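Jirkdale Residential Services
Housekeeping Standards: The Small Bathroom
Notes for the speaker, Wednesday session, upper seminar room

Opening

Welcome those attending and confirm that the printed standard has been handed out. State that the talk concerns the small tiled bathroom only. Bedrooms, corridors and the laundry are dealt with in the Kurnevetti sessions and questions on them should be held over.

Remind the audience that guests form a view of a bathroom from the doorway. A used towel on the floor or an overfull waste basket will be noticed before the quality of the tiling. The standard therefore begins with towels and waste, and no spray or cloth is to be taken out until both have been dealt with.

1. Towels and waste

Used towels are lifted, never dragged. They should be held clear of the floor and kept well away from the waste basket. A towel placed on the rim of a basket, even briefly, is treated as soiled with waste and must be bagged separately.

The liner should be checked at the same time. A white liner shows marks readily and is preferred throughout the Wilczyńska building. It should be folded over the rim evenly. Where it bulges over its contents, press nothing down by hand; gather the neck, tie it and replace the whole bag.
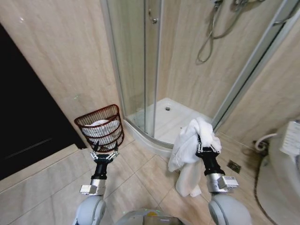 Dorota Kołodziej has written to object that the towel should stay where it is until the liner has been tied, as staff otherwise make two journeys to the door. Her point about the journeys is accepted, and the wording of the standard will be looked at again in February. For the present the order remains towel first, then liner. Please say so plainly, as the two practices have been running side by side on different floors.

Pause for questions on this section. If asked about face cloths, the rule is the same as for towels.

2. The shower enclosure

Explain that curved glass requires a different stroke from flat glass. The blade is drawn from top to bottom in narrow, overlapping passes, following the curve. Sideways strokes leave a line wherever the blade leaves the glass.

The aluminium strips are wiped after the panels. Ask the audience where they find the most residue. The usual answer is the foot of the strip, and the correct answer is the upright where the panels meet. A folded dry cloth should be run down the full length of it.

Miromine descaler is issued for the tray and the drain. It is left for 10 minutes and rinsed twice. It is not to be used on the wall tiles or on any stone surface. Bottles are kept in store under stock number 752 and are signed for individually.

The hose is to hang in its natural loop when the work is finished. It should not be wound round the fitting.

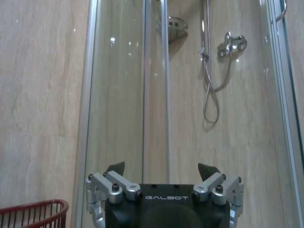
3. The door, the basket and the vanity

This section is best delivered slowly. New staff tend to regard it as finishing work and leave it to the last moment.

A dark, glossy door shows every fingerprint, particularly beside the lever handle. It is to be closed for cleaning so that the whole face can be reached. Dust gathers along the moulded edges of the panels. Wipe the edges first with a barely damp cloth, then the panels, then the handle and its backplate.

The waste basket goes back against the wall with its new liner in place. It must stand clear of the door's swing. A basket of open design is to be dusted inside and out before relining, as the gaps collect lint.

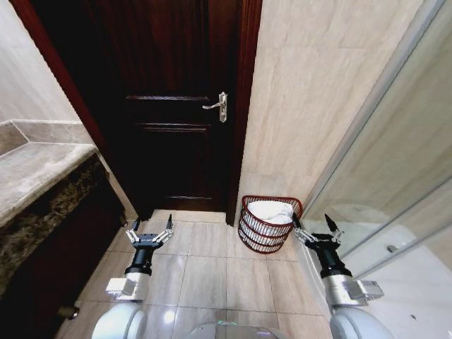 Reading time for the remainder: 3 minutes

Stone vanity tops are cleaned with neutral soap and clean water. The rounded front edge is often missed by staff standing directly over the surface, and should be checked by touch. The ledge at the back of the counter is included in the standard. So is the base cabinet, down to floor level.

4. Walls and floor

Marble-effect tiles have a pattern that conceals splashes from directly in front. Instruct staff to look along the wall from one side, with the light on, before deciding that it is clean. Beige tiles are particularly deceptive in this respect, and most of the complaints passed to this office concern them.

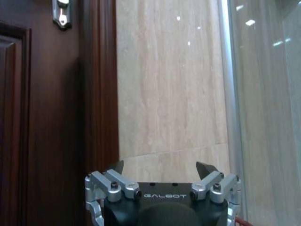

The same check applies to the grout, which should be brushed along its length and then rinsed. A stiff brush is not permitted. The floor is washed from the far corner towards the door, finishing at the floor drain where one is fitted, and the drain cover is lifted for inspection at each weekly clean.

Closing

Invite questions. Refer any matter concerning rotas to the duty office. Collect the signed attendance sheet before anyone leaves, and return it with the unused copies of the standard to the Jirkdale office by the end of the day.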